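4.2 The table between meals

We came to this project expecting to write mostly about cooking. The interviews pulled us somewhere else. When we asked people to tell us about their kitchens, they kept coming back to the table, and above all to the hours when no one was eating at it. Those hours turned out to be wonderfully full. The table was where a phone got put down during a call, where beans were sorted, where school forms were signed, and where a few things stayed out all day long whatever else was going on. We call this last group the standing set, and it is the part of the study that has given us the most pleasure.

The standing set is small in nearly every household we visited. It has one or two members that never leave (a cup of chopsticks, a sugar jar, a stack of saucers) and a handful that come and go. What surprised us is how firmly people feel about it. Asked if the chopsticks could live in a drawer, one woman in the Singate apartments laughed out loud. "Then I would have to open the drawer," she said, and plainly felt the matter was closed. Another told us that a table with nothing on it looks like a table in a store.

We find this a lovely piece of household reasoning, and it fits badly with the advice found in most of the tidying manuals we reviewed in Section 2. Those books treat the clear surface as the natural goal and anything left on it as a job not yet done. Our households did clear their tables, often several times a day, but they cleared them down to the standing set and stopped there. In the diaries, "cleared the table" nearly always means this.

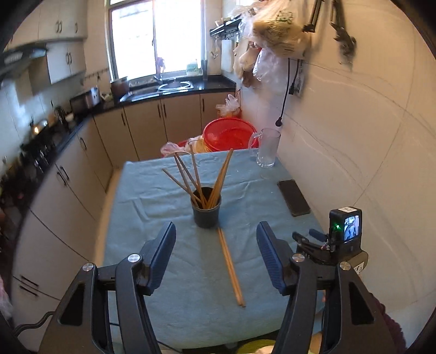 Figure 4. A kitchen table with chopsticks standing in a cup and one pair laid on the cloth.

The cup deserves a few words of its own, partly because it was the object people were most eager to talk about. Long wooden chopsticks are an awkward shape to store. Laid flat they take up a whole drawer and slide about every time it opens, and in a tall jar the short ones sink out of reach. In a cup of middling height they stand up and spread apart at the top, so that a hand coming from any side of the table can find an end to pull. Several people showed us this with real delight, taking a pair out with their eyes shut! Duangjai Onsri, who carried out the first round of home visits, noted that guests were told to help themselves from the cup but were never handed it, and we saw the same habit again and again in the second round.

Cups were almost never bought for the purpose. We heard about a tea mug with a lost lid, a pencil holder from an office that closed, and the bottom half of a thermos. People remembered these histories in great detail, even when they could not say where the table itself had come from. Color seemed to matter less than weight. A cup that tipped when it was full was sent back to the cupboard, however pretty it was, and there were two households where the same heavy cup had outlasted three tables.

Then there is the cloth. A tablecloth makes a border, and our participants used it that way. Things on the cloth were "out" and things beyond it were "in the kitchen," even if the distance was only a step. Basins, plastic bags and anything headed for the sink belonged to the second group. They could stand right up against the table for a whole afternoon and still not be counted as clutter, while a single envelope on the cloth might bring a complaint from someone passing through. Simin Soltani has suggested calling this the cloth line, and we have adopted the term for the rest of the paper.

Phones crossed the line freely. Of the 212 diary entries that mention something being put down on the table outside mealtimes, phones come up more than any other object, and yet very few people named the phone when we asked them what was kept there. It seems to be thought of as belonging to the person and only resting on the table for a while. Pitchers were a more mixed case. In around 10 homes the water pitcher had a fixed corner and went back to it after every meal, full or not. Elsewhere it traveled between table and counter, and people disagreed cheerfully, sometimes in front of us, over where it really lived.

One more pattern should be mentioned before we turn to the evening routines. A single pair of chopsticks set apart from the others came up often in the diaries, and the reasons given were all over the place. Some pairs were waiting for a person who ate late, some had been picked out for stirring, and a few were simply forgotten. The Holroyd households had a habit of laying one pair down early, long before any bowls appeared, as a sign that dinner was being thought about. We had no question about this in our first interview guide and added one in March. The answers are taken up in Section 4.3, together with the accounts of who sets the table and who is allowed to move things on it.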